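Vostano Standing Desk Frame, Four Months In

I paid $405 for the frame and put my own top on it. Everyone told me I'd never sit down again.
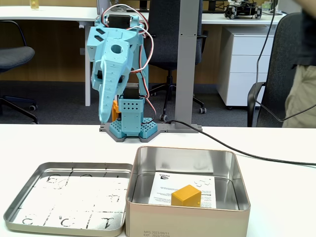
Meirion Mostyn wrote in after my first impressions went up to say I'd been too easy on it: "Ask yourself how many times you raised it last week. Mine has been at the same height since the second month, and I paid extra for the memory buttons."

Fair question. I kept a tally after that, and the number for the week was 2. One of those was to get at a plug.

So let me start with the claims. The Vostano page says standing "boosts energy and focus." I have no idea how they'd know. I stood for most of a morning doing invoices and they were the same invoices, only my heels hurt. I bought their mat for another $79, which helped the heels and gave me something to trip on. The page also says the frame is "whisper quiet." It hums. It's a perfectly acceptable hum, but my wife can hear it from the hallway and asks if I'm leaving.

Assembly took an evening. The instructions are drawings only, and step six shows the crossbar upside down. I called the support line and a polite man told me the drawing was correct. I put it in the other way up and the bolts lined up fine. Two bolts were left over at the end. He said those were spares. Maybe.

Now the good part, and I'm a little annoyed to have one. At sitting height the thing is solid. I type hard, and my old Pandia desk used to shake the monitor until I had a headache. This doesn't. Raised all the way it does sway front to back if you lean on it, and I'm tall enough that all the way is where I need it. Someone shorter may never notice. The store in Erkedau had it on display at waist height, bolted to the floor, so don't judge by that.

The controller has four presets. I've used one. It also beeps to remind you to stand, and shutting that off means holding two buttons down until the display blinks, a fact printed on the back page in gray type. Why the reminder is on by default I can't say – I suspect it's so the thing feels clever for the first week.

Would I buy it again? I looked at the Ikeda frame in April of last year for $122. It goes up and down with a hand crank, and I turned it down because cranking seemed like a chore. Given how often I change the height, I could have lived with the crank.

If your back is bad and your doctor has told you to switch positions, ignore me and get the motor. Otherwise borrow somebody's for a week first, and keep a tally.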